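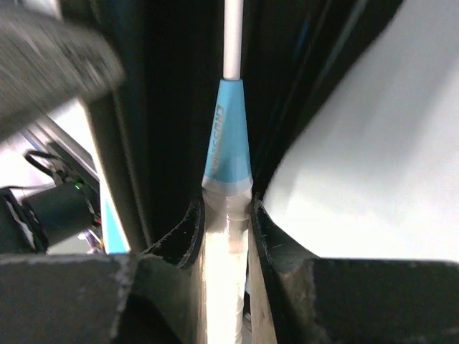

Anhang 1 zum Ticket: weißer Stab, hellblauer Kragen mit Aufdruck, darunter der durchscheinende Griff

Materialausgabe Gretasia, Ticketsystem
Betreff: Etikett hält nicht auf dem Teil mit dem hellblauen Kragen
Kategorie: Bestand / Beschriftung
Priorität: normal
Status: gelöst, Nachtrag offen
Gemeldet im: Januar

Fehlerbeschreibung

Hallo zusammen, beim großen Neubeschriften der Schubladen klappt fast alles wunderbar (die Wand mit den Kleinteilen sieht jetzt richtig toll aus, geht unbedingt mal gucken!), aber an einem Teil beiße ich mir die Zähne aus. Es ist das schlanke mit dem dünnen weißen Stab oben und dem hellblauen Kegel in der Mitte. Ich bekomme kein Etikett drauf, das bleibt. Gedruckt wird mit dem Zoubi auf der Standardrolle, 16 mm breit, 100 Etiketten pro Rolle. Der Druck selbst ist gestochen scharf, daran liegt es wirklich nicht.

Fehlerbild: Das Etikett sitzt zuerst, dann hebt sich eine Ecke, und am nächsten Morgen liegt es in der Schublade. Beim Einscannen meldet Kevisa danach natürlich »Artikel ohne Code« und ich fange von vorne an.

Der vorhandene Aufdruck soll auf jeden Fall frei bleiben. Er läuft am Kragen senkrecht herunter, dunkelgrau auf Hellblau, mit hellem Rand um die Buchstaben. Auf dem Foto kann man ihn nicht entziffern, dafür ist die Schrift zu klein und steht zu schräg. Im Datensatz habe ich deshalb erst mal »Aufdruck vorhanden« eingetragen und das Feld für die Bezeichnung leer gelassen.

Rückfrage vom Support

Danke für die schöne Meldung, so macht das Bearbeiten Spaß! Ein paar Fragen vorweg:
Wo hast du es bisher versucht, am Stab, am Kragen oder am Griff?
Wird die Fläche vorher abgewischt?
Muss der Code unbedingt am Teil selbst sitzen, oder reicht er an der Schublade?
Welche Vorlage ist im Zoubi eingestellt?

Antwort

Bisher nur am Kragen, weil da am meisten Platz ist. Abgewischt wird mit dem trockenen Tuch. Der Code muss ans Teil, denn es wird mit anderen schmalen Sachen zusammen ausgegeben und kommt auch zusammen zurück, und dann steht man da und rätselt. Vorlage ist »schmal, einzeilig«.

Protokoll der Versuche

Versuch 1, Kragen, Etikett quer herum
Auf einem Kegel legt sich ein gerader Streifen einfach nicht gerade. Nach oben hin wird der Kragen enger, zum unteren Rand geht er auf, und das Etikett schlägt auf der engen Seite Falten. Genau an der Falte fängt es an, sich zu lösen. Außerdem verdeckt es ein Stück vom Aufdruck. Abgezogen, ging rückstandsfrei. Schade um das schöne Hellblau wäre es sowieso gewesen.
Ergebnis: ungeeignet.

Versuch 2, Kragen, Etikett längs
Auf der Seite gegenüber dem Aufdruck, von oben nach unten geklebt. Sah im ersten Moment super aus! Die Längskanten standen aber schon nach der Mittagspause ab, die Wölbung ist für das steife Material zu stark. Mit dem Daumen nachgedrückt, wieder hochgekommen. Kevisa hat den Code immerhin gelesen, allerdings erst beim dritten Anlauf.
Ergebnis: ungeeignet, aber lehrreich.

Versuch 3, Griff, oberes Ende
Gleich unter dem Kragen. An der Stelle ist der Griff nicht glatt, da laufen feine Querrillen, es fühlt sich fast wie eine Wicklung an. Der Kleber greift nur auf den erhabenen Stellen. Mit dem Fingernagel lässt sich das Etikett in einem Zug abheben. Weiter unten wollte ich es nicht probieren, dort wird angefasst, und ein Etikett unter den Fingern mag bestimmt keiner.
Ergebnis: ungeeignet.

Versuch 4, Stab, Etikett eng herumgewickelt
Der Stab ist glatt und glänzt, eigentlich ein Traum für jeden Kleber. Nur ist er so dünn, dass der Strichcode halb um die Rundung verschwindet und der Scanner nichts damit anfangen kann. Hält also bombenfest und ist trotzdem nicht zu gebrauchen. Beim Abziehen blieb ein klebriger Ring zurück, der mit lauwarmem Wasser und etwas Spülmittel wegging.
Ergebnis: hält, nicht lesbar.

Hinweis vom Support

Versuch 4 ist doch großartig, damit haben wir die Stelle! Bitte einmal als Fähnchen probieren. Vorgehen:
Im Zoubi von »schmal, einzeilig« auf »Fahne« umstellen. Länge auf 40 mm setzen.
Den Haken bei »Code doppelt drucken« setzen, dann steht er auf beiden Seiten.
Stab mit einem leicht feuchten Tuch abwischen und danach trockenreiben.
Das Etikett mittig um den Stab legen, die Enden aufeinanderdrücken und ungefähr 15 Minuten liegen lassen, bevor das Teil zurück in die Schublade kommt.
Wichtig: genug Abstand zum Kragen lassen, damit die Fahne nicht auf dem Kegel aufliegt und sich dort hochschiebt.

Versuch 5, Stab, Fahne

Oh, ist das gut! Die Fahne steht seitlich ab, Code auf beiden Seiten, Kevisa piept beim ersten Mal. Der Kragen bleibt komplett frei, samt Aufdruck, und am Griff stört gar nichts. Ich habe an der Fahne gezogen und gedreht. Sie lässt sich um den Stab drehen, wenn man wirklich will, rutscht aber nicht von allein nach unten. In der Schublade lag das Teil zuerst mit der Fahne nach unten und hatte am nächsten Tag einen Knick drin. Seitdem lege ich es mit der Fahne nach oben ein und der Knick ist kein Thema mehr.
Ergebnis: funktioniert.

Nebenbefund beim Drucken

Nach dem Umstellen auf »Fahne« hat der Zoubi erst einmal ein leeres Etikett ausgeworfen. Das lag an der Rolle, nicht an der Vorlage: Sie saß schief im Fach. Deckel auf, Rolle an den linken Anschlag schieben, Deckel zu, Vorschubtaste kurz drücken. Falls das bei jemandem öfter passiert, bitte ein eigenes Ticket aufmachen, damit wir es nicht hier vermischen.

Datensatz in Kevisa

Kurzbeschreibung neu: »schlank, weißer Stab, hellblauer Kragen, Griff durchscheinend«. Vorher stand da nur »Stift?«, und das half beim Suchen niemandem.
Suchwörter: hellblau, Kegel, Kragen, Griff.
Ablage: Schublade mit den schmalen Teilen, zweites Fach, Fahne nach oben.
Foto: Anhang 1, auch im Datensatz hinterlegt. Der blaue Kragen ist darauf prima zu erkennen, das reicht zum Wiederfinden völlig.
Bezeichnung: weiterhin leer.

Abschluss durch den Support

Wir übernehmen die Fahne als Empfehlung für alles Schmale in die Anleitung »Narkano Beschriften«, Kapitel Sonderformen. Für Kegelflächen kommt dort der Satz rein, dass gerade Etiketten nicht halten, mit Verweis auf dieses Ticket. Richtig gute Dokumentation, vielen Dank dafür!

Nachtrag

Die Vorlage »Fahne« springt nach dem Ausschalten des Zoubi wieder auf »schmal, einzeilig« zurück. Ich stelle sie im Moment jeden Morgen von Hand um, das dauert nicht lange, wäre als gespeicherte Vorlage aber noch schöner. Und wer den Aufdruck am Kragen abschreiben mag: Lupe liegt neben dem Scanner, das Feld in Kevisa ist freigeschaltet.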